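Cords, chargers and the junk they bring with them

Lamisi Essien, Winham

Quick one this week, got a pie in the oven. Several of you wrote in after the September page asking about cords. So, cords.

Start with the drawer. Everybody has the drawer. Tip the whole thing out on a towel, on the bed is fine. Match every cord to a thing you still own. No match, goes in a bag. Write the month on the bag and shove it in the closet. If you haven't opened it by spring, take it to the electronics bin at the dump. Not the regular trash please.

Coiling. Don't wrap around your elbow, it puts a twist in and the cord fights you forever after. Loose loops, size of a saucer for thin ones, dinner plate for extension cords. Tie with a strip of old T-shirt or the wire off a bread bag. Rubber bands go gummy in a hot kitchen and leave a mark.

Toilet paper tubes work for the thin white ones. One cord per tube, write on the tube what it's for. Stand them up in a shoebox. Ugly but you'll find things.

Labels: masking tape folded over the cord near the plug, ballpoint pen. Marker smears. Label both ends if it runs behind a couch. I did the TV ones at my sister's in 20 minutes and she has not unplugged the wrong box since.

Crumbs in the charging hole of the phone. Wooden toothpick, phone off, go gently, lint comes out in a little felt wad. No pins, no paper clips. No blowing either, your breath is damp.
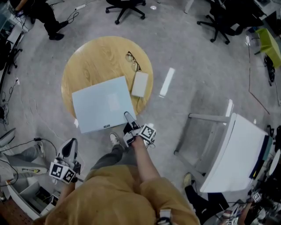
What is the best way to get sticky residue off a cord?

Rubbing alcohol on a cotton ball, cord unplugged at both ends. Wipe along the length, wait a minute, wipe again. For old tape gunk a dab of cooking oil first, leave it 5 minutes, then dish soap on a barely damp rag and dry it properly. Keep all of it well away from the plug ends.

Ok, tables. If you do paperwork where you eat, get a tray. Any tray with a lip. Everything with a battery or a plug lives on the tray and the tray leaves when supper comes. Saves the wood from scratches too. Felt pads under the tray, the kind for chair legs, cut in half.

Water rings on light wood: mayonaise, a thin smear, overnight, buff off. Works on an oiled top. On varnish try a warm dry iron over a folded dish towel, few seconds at a time, keep lifting to look. Test underneath first.

Keeping a cord from sliding off the back of the desk. Big binder clip on the edge, feed the cord through the wire handles. Costs next to nothing, a box of 100 from Koltia did our whole street. A clothespin glued to the underside does the same job.

Things I would skip:
Fancy cord boxes. They get warm and you forget whats in there.
Power strips plugged into power strips. Never.
Staples. One through the insulation and you've got a real problem.

Frayed near the plug? Throw it out. Tape is not a repair.

Reader at Zupan asked if you can wash a fabric cord. Damp cloth only, then hang it over a chair to dry before it goes anywhere near an outlet.

Next time: jar lids, and the smell in the dishwasher. Pie's done, got to run.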